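Tarkstead Council Services
June 17, 2020

1/14 Household recycling centres in Tarkstead are open again under revised arrangements. This thread sets out what residents need to know before they travel, including the rules for small electricals and old computers. Please read to the end before booking.

2/14 All visits must be booked. Slots are released each evening for the following week. The booking page asks for your postcode, your vehicle registration and the kind of waste you are bringing. Residents without internet access may book by telephone through the main switchboard.

3/14 Each household may make 2 visits a month until further notice. Trade waste is not accepted at either site. Landlords clearing a rented property are treated as trade users and should contact the commercial waste team for a quotation.

4/14 Please arrive within your slot and not before it. Queues on Fenier Road have blocked the bus stop and the entrance to the health centre. Vehicles arriving early will be asked to leave and return at the correct time.

5/14 Staff are unable to help with lifting at present. If an item needs two people to carry it, both must come from the same household and travel in the same vehicle. Everyone else should remain in the car. Children and pets must not get out on site.

6/14 Small electricals go in the cages beside the main ramp: kettles, toasters, hairdryers, radios, keyboards and similar. Loose batteries must be taken out first and placed in the battery tubs. Batteries crushed among general waste were the cause of the fire at the Bundido Lane site last October.

7/14 Desktop computers, laptops and external drives are collected separately, in the covered bay next to the site office. Please do not leave them in the cages. Leads may be left attached, but should be tied together. 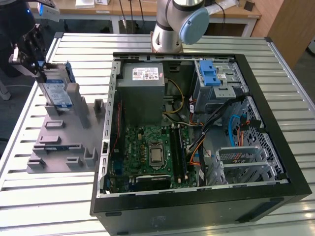

A desktop computer with its side panel off, and a hard disk drive.

8/14 Residents are responsible for their own data. Deleting files, or emptying the recycle bin, does not remove them from a drive. Before you bring in a computer, copy anything you wish to keep, sign out of your accounts and use a recognised erasure program. The council cannot retrieve a device, or anything stored on it, once it has been handed over.

9/14 If a computer no longer starts, you may prefer to take the drive out and keep it at home. We accept computers with or without a drive. Unplug the machine from the mains before opening it. Do not open the power supply or a cathode ray tube monitor under any circumstances.

10/14 Working laptops and tablets may be offered to the schools lending scheme, which is run from the Awasthi Centre. The scheme has received 238 devices so far and has a waiting list of pupils. Tracey Fothergill, who coordinates it, asks that chargers be included wherever possible. Devices must be in working order, with any passwords removed.

11/14 Collections of large items from the kerbside have also resumed. The charge is £32 for up to three items. Fridges and freezers must be empty and the doors taped shut. Items should be left at the front boundary of the property by 7am, clear of the pavement. Crews will not enter homes or back gardens.

12/14 Fly-tipping remains an offence. The council has issued fixed penalties of £600 in several recent cases where waste was left at the gates of a closed site. Householders should check that anyone they pay to remove rubbish holds a waste carrier's licence, and should keep the receipt. If your waste is found dumped, you may be held liable.

13/14 Garden waste rounds are running to the usual timetable. Bins with raised lids or side bags will not be emptied. Assisted collections continue for all residents already registered, and new applications are being accepted. Applicants will be contacted by Martim Arruda or a colleague in the household collections team.

14/14 Replies to this account are read during office hours. Please do not post your address or booking reference in public. Missed collections should be reported through the online form by noon on the next working day.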